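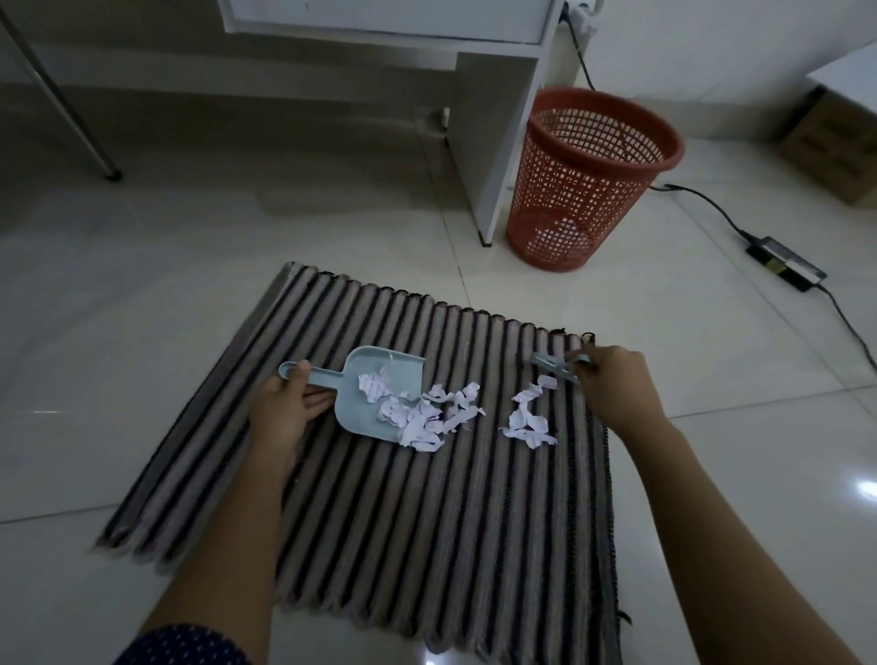 Figure 1. Clearing paper scraps from a striped rug, seen from the head camera. The light blue dustpan is in the left hand.

4.2 What the head camera gives us

The paper cleanup task turned out to be the most rewarding part of the Kuvness set. We recorded 311 clips with 14 people, all in ordinary rooms, and left the furniture and cables where they were. Torn paper is a wonderful test: every scrap has its own shape, and the scraps in Figure 1 lie in separate clusters, so the policy has to choose where to go next.

Our first model predicted hand paths alone. Adding a second output, a coarse map of where paper remains, raised the success rate by 9 points on held-out rooms (we were delighted!). The gain was largest on patterned rugs, where pale stripes had often been mistaken for paper.

The wastebasket steps were harder. Both arms can cover much of the floor, as in Figure 2, and the mesh lets paper show through the side of the basket. We therefore label paper inside the basket separately from paper on the rug.
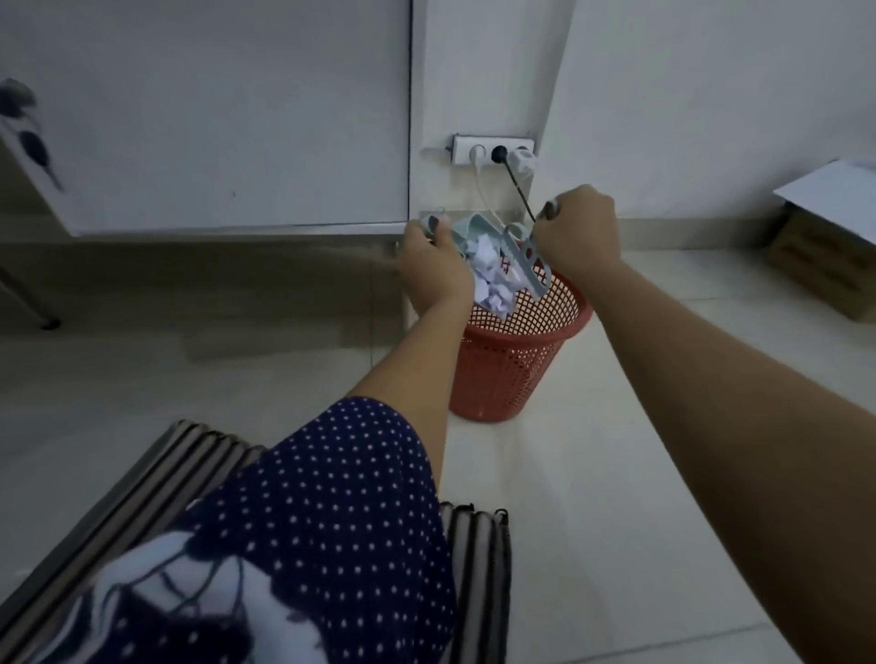

Figure 2. Both hands on a light blue rack tilted into the mesh wastebasket, with crumpled paper inside.

Training on windows of up to 8 seconds worked best in these steps, and we are eager to try longer ones.

Contact: Mohsin Sial, Kemeys Lab, Dumville | © 2022 Kemeys Lab | Back to top

Related items
Kuvness: recording notes and label guide
Two-handed sweeping on soft floors
Hand paths from head cameras: the Stuststead rooms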